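Sesen Arm — Build Gallery

Sesen is a small tabletop arm that Cornel Rusu and Younes Badawi are building in a shared workshop. Work started in May with a secondhand base and a box of servos, most of which have since been replaced. This page collects the pictures and notes from the current stage, which is camera and gripper calibration. The earlier stages are on the Amberg and Zamfir pages. Amberg was the first base and Zamfir was the first gripper. Neither is in use now.

The arm carries a small camera at the wrist. It looks out past the fingers toward the table, and everything the software knows about position comes from that view plus the joint readings. Before it can pick anything up, it has to agree with itself about where the table is. 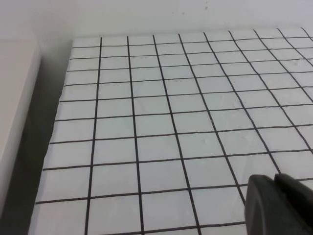

Page last changed: Jan 10, 2020

Wrist camera view over the grid mat, with the black gripper fingers close together at lower right. The lines fan out toward the right side, and the squares there come out as parallelograms. The calibration routine has to undo that.

The mat replaced a sheet of graph paper taped down at the corners. The paper curled and the corner finder lost lines wherever it lifted. A white mat with thin black lines gives it much less trouble, though faint specks on the surface sometimes get picked up as points. We wipe it down before each run.

Calibration notes

One full run takes 38 poses. Cornel wrote the routine, which is called Gikov after the street the workshop used to be on. It moves the arm, waits for it to settle, saves a picture and the joint angles, and goes on to the next pose. The longest run so far collected 1,985 corner points. Of those, 10 were thrown out by hand.

The waiting matters more than we expected. With no pause the wrist was still moving when the picture was saved, and the lines came out soft. Younes set the pause to 100 milliseconds and then doubled it.

The fingers cover part of the mat in the lower right of the view. Gikov now masks that corner and ignores anything inside it. Opening the gripper changes the shape of the mask, so for now all calibration is done with it closed.

Still to do

A second mask for the open gripper. Strain relief on the wrist cable — the current zip tie is temporary. Younes also wants to try a mat with smaller squares, and Cornel does not, so that will wait until the first pick tests are finished.

Wiring diagrams and the parts list are on the main Sesen page.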